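4 Running the Tabletop Scene in Simulation

This section covers loading the dining room scene, connecting the Stikeck planner, setting up perception, and running the first pick. Complete Section 3 (Installing the Muken Runtime) before you begin. Section 5 covers batch runs.

4.1 Before You Start

Check the following items.

The Muken runtime is installed and muken status returns READY.
The Lolisis scene pack is unpacked in the scenes folder of your workspace.
Port 1011 is open on the local machine. The planner bridge uses this port and does not fall back to another one.
No other simulation session is open. Two sessions can share a GPU but they cannot share a planner bridge.

NOTE: Scene packs downloaded before July use the old object naming scheme. They load without an error, but the planner will report an empty object list. Download the current pack and replace the whole folder. Do not merge the two.

4.2 Loading the Scene

1. Open a terminal in the workspace folder.

2. Start the runtime:
muken start --profile tabletop

3. Load the scene:
muken load lolisis/dining_table

4. Wait for the message "scene ready" in the log. The first load compiles the shaders and can take several minutes. Later loads use the cache.

5. Open the viewer with muken view. Select Operator from the view list.

6. Compare the viewer with Figure 4-1. The arm is beside the table with the gripper pointing down. The lamp, the orange bowl and the lidded pot should all be standing upright on the tabletop.

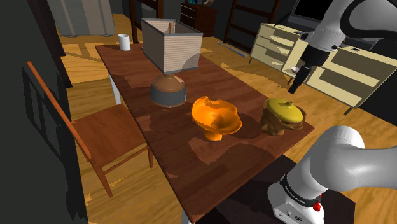 Figure 4-1. Dining table scene, Operator view. Gripper next to the lidded pot.

7. If an object has fallen over or is sunk into the tabletop, run muken reset --settle. This places every movable object again and runs the physics for 200 steps with the arm held still.

CAUTION: Do not run reset --settle while the planner is connected. The planner keeps its own copy of the object poses and will not notice that they have changed. Disconnect first, reset, then reconnect.

4.3 Connecting the Planner

1. In a second terminal, start the bridge:
stikeck bridge --port 1011

2. In the viewer, open Control > Planner and press Connect. The status field changes from OFFLINE to SYNCING and then to IDLE.

3. Press List Objects. The list has three columns: name, class, and source. At this stage the source for every entry is "sim", which means the poses come straight from the simulator.

4. Open the Collision tab and turn on Show Geometry. Collision shapes are drawn over the rendered objects in green.

5. Check the shapes for the lamp and the bowl. The default settings wrap each object in a single convex hull. For the lamp, this fills in the space between the square shade and the base. For the bowl, it closes the opening at the top.

6. To allow a grasp on the bowl rim, select the bowl and change Shape from Hull to Decomposed. Press Rebuild.

NOTE: Decomposed shapes slow down collision checks. Use them only for objects the gripper has to reach into. Leave the table, chairs, and cabinets on Hull or Box.

4.4 Arm Limits

The tabletop profile sets conservative limits. They are stored in limits.cfg in the profile folder.

joint_speed_scale: fraction of the rated joint speed. The default is 0.3.
table_margin: the smallest allowed distance between any arm link and the tabletop, in millimeters. The default is 5.
object_margin: the same distance for movable objects. It is ignored for the object being grasped.
approach_axis: direction of the final approach. The default is "down".

Changes to this file are read only when the planner connects. If you edit it during a session, disconnect and connect again.

CAUTION: A table_margin of 0 is accepted by the parser. With this value the planner treats contact with the tabletop as valid, and the gripper may be driven along the surface. Do not copy a limits file with this setting to a physical arm.

4.5 Switching to Camera Perception

Simulator poses are exact. Use them to check the planner by itself, then switch to the Jitpraphai perception module to test the full pipeline.

1. In the planner panel, press Pause.

2. Start the perception module:
jitpraphai run --input muken --model tabletop_base

3. In the viewer, open Perception > Source and select Jitpraphai.

4. Press Resume, then List Objects. The source column now reads "cam" for each detected object. A confidence value is shown in a fourth column.

5. Turn on Show Both Poses. Simulator poses are drawn in green and estimated poses in blue.

6. Check the offset for each object you plan to pick. If the offset is larger than the gripper clearance, adjust the perception settings before you go on.

Objects with uneven surfaces, such as the pot, tend to have stable position estimates and poor rotation estimates. Set symmetry: z for these objects in objects.cfg so that rotation about the vertical axis is ignored. Do not set it for the lamp. The square shade has distinct sides, and the collision shape has to line up with them.

Glossy surfaces can leave holes in the depth data. If the bowl drops out of the list from time to time, raise depth_fill by one step and restart the module.

NOTE: Objects hidden by the arm are kept at their last known pose until hold_time runs out. If the arm stays in front of an object for longer than this, the object is removed from the planner's list and is no longer avoided. For slow motions, increase hold_time.

4.6 Running the First Pick

1. Select the lidded pot in the object list.

2. Press Plan. The planned path is drawn as a line from the current gripper position. Nothing moves yet.

3. Drag the time slider to step through the path. Watch the elbow as well as the gripper.

4. Press Execute (Sim).

5. When the status returns to IDLE, read the result line at the bottom of the panel. SUCCESS means that the object was lifted and held for the full check time. It does not mean that the lid stayed in place. If the lid is modeled as a separate body in your version of the pack, add it to the check list under Task > Conditions.

6. Save the session with muken save. The saved file contains the scene state, the limits, the perception settings, and the random seed.

To stop at any time, press the space bar with the viewer in focus. The arm slows to a stop along its current path. Pressing the space bar a second time stops the simulation clock.

4.7 Error Messages

E-103 Bridge refused connection
The bridge is not running or another process holds the port. Stop the other process and start the bridge again.

Object list empty
The scene pack uses the old naming scheme. See the note in 4.1.

Start state in collision
The arm is inside the margin of an object or of the table before any motion begins. Jog the arm up and away in Control > Jog, then plan again. If the message returns, turn on Show Geometry and look for an oversized hull.

No path found
The planner used its full time allowance. Try a different grasp first. If every grasp on an object fails, check that approach_axis matches the grasp direction and that the object is within reach.

Pose rejected, low confidence
The estimate is under the threshold in objects.cfg. Move the arm out of the camera view and press Refresh. Lower the threshold only after you have compared the green and blue poses.

Clock drift warning
The perception module is running slower than the simulation. Set the simulation clock to Locked in Muken > Timing. The viewer will run slower than real time, and the results will be repeatable.

4.8 Closing the Session

1. Press Disconnect in the planner panel.
2. Stop the perception module with Ctrl+C and wait for the prompt.
3. Stop the bridge in the same way.
4. Run muken stop.

If the runtime is closed first, the bridge keeps the port open until it times out, and the next session fails with E-103.

Section last revised April 7, 2020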